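How to Wash a Down Comforter at Home Without Ruining It

Posted 9/24/18 by Valentin Roussel
Filed under: Laundry, Bedding

Every September I take the winter comforter out of the closet, sniff it, and put it back. Then I lie awake for a week thinking about what I smelled. Eventually I wash it.

The label on mine says dry clean only. The label on yours may say the same. I called the cleaner near my apartment and was quoted a price that would have bought me a second comforter and lunch. So a few years ago I started doing it myself, and the comforter is still a comforter. If yours is silk, or an heirloom, or belongs to your mother-in-law, pay the cleaner.

What you need

A tub or large bin, big enough that the comforter can sit in it and still move
Down wash, or a mild liquid soap with no softener in it
Two or three clean tennis balls
A few dry towels
Access to a big dryer
Most of a day

About the soap. Regular detergent strips the oils from the feathers, and softener coats them so they lie flat forever like a disappointed soufflé. I use a down wash called Votari that I get at the camping store. Any down wash will do. Use less than the bottle tells you. The people who write the bottle also sell the bottle.

Step 1. Look for holes

Lay the comforter on the bed and go over every seam with your fingers. A hole the size of a pinhead will be the size of a fist once the thing is wet and heavy. Sew up whatever you find with small stitches. Iron-on patches are tempting, and I have used them, and I have also spent an evening picking feathers out of a drain with tweezers.

Do the spot cleaning now too. Push the down away from the stain so you're only holding fabric, dab on a little soap and water, and work it in with a soft toothbrush. Yellow marks near the top edge are sweat and face cream. They will get lighter. They will probably not leave, and a duvet cover exists for exactly this kind of secret.

Step 2. Fill and soak

Run lukewarm water first, then add the soap and swish it around with your arm. Putting the soap in after the comforter means one corner gets all of it.

Now push the comforter in. It will not want to go. Down is full of air and the shell is woven tight to keep the feathers from escaping, so for the first few minutes you will be wrestling a very calm seal. Start at one end, press the air out with flat hands, and work your way along. Once it's under, leave it alone for an hour.

The water will turn a color. I won't describe the color. Everyone's does it.

Step 3. Press, don't twist

Press down with your palms, let it rise, press again. Keep that up for ten minutes or so, turning the whole bundle over once in the middle. Wringing breaks the quills and tears the little walls stitched between the compartments, and after that all your down moves to the foot of the bed and lives there.

Step 4. Rinse more than you think

Drain, press out what you can, refill with clean water, press again. Then do it again. I usually stop after four rinses, when the water stays clear and there's no slick feeling on the fabric. Leftover soap makes down clump and gives you a comforter that smells like a clean dog.

Lift it from underneath with both arms every time you move it. A soaked queen-size comforter weighs a startling amount, and if you pick it up by a corner you'll find out how good the seams are.

If you don't have a bathtub

My first place in the city had a shower the size of a phone booth, and I did all of this in a bin on the kitchen floor. It works fine. You want a smooth plastic one with rounded corners and a thick rim you can get your hands around. Run a rag along the inside first and see if it snags. Light scuffs are harmless, but a sharp burr or a crack will catch the shell, and then you're back at step 1 with a needle and a wet comforter.

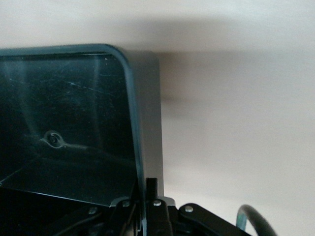

Scratched inside, smooth at the rim.

Fill it where it's going to stay. I once filled mine by the sink and then tried to slide it across the room, and my downstairs neighbor, Ye-ji Jang, came up to introduce herself. Empty it with a saucepan until it's light enough to tip.

Step 5. Get the water out

Spread towels on the floor, lay the comforter on top, cover it with more towels, and walk on it in bare feet. Kids are excellent for this and will do it for free. Swap the towels when they're soaked and go over it again.

If the laundromat has a front-loading machine, a slow spin-only cycle does the same job in a few minutes. Skip the top-loaders with a post in the middle. The post always wins.

Step 6. Dry it, and then keep drying it

Use the biggest dryer you can find, set to low. Throw in the tennis balls. For a while it will look as though you've ruined everything: a flat sack with gray lumps in it. Keep going. Every half hour, take it out, break up the lumps with your fingers, shake it hard, and put it back in.

Mine takes around 200 minutes in a commercial dryer, which is a lot of quarters and most of a paperback. Don't turn up the heat to save time. Scorched down smells like a barbershop fire and there is no cure for it.

When it feels dry, it isn't. Give it another half hour, then hang it over a door or a couple of chairs overnight. In the morning, squeeze it in several places and put your nose right up against it. Any dampness in the middle, back to the dryer. Damp down goes sour in storage, and you won't find out until the first cold night.

How often?

Once a year if you use a cover. Twice if a pet sleeps on it. If a pet sleeps in it, you've made your choices and I respect them.

Store it in a cotton bag or an old pillowcase, somewhere dry, with nothing heavy on top. The zippered plastic bag it came in is good for holding other zippered plastic bags.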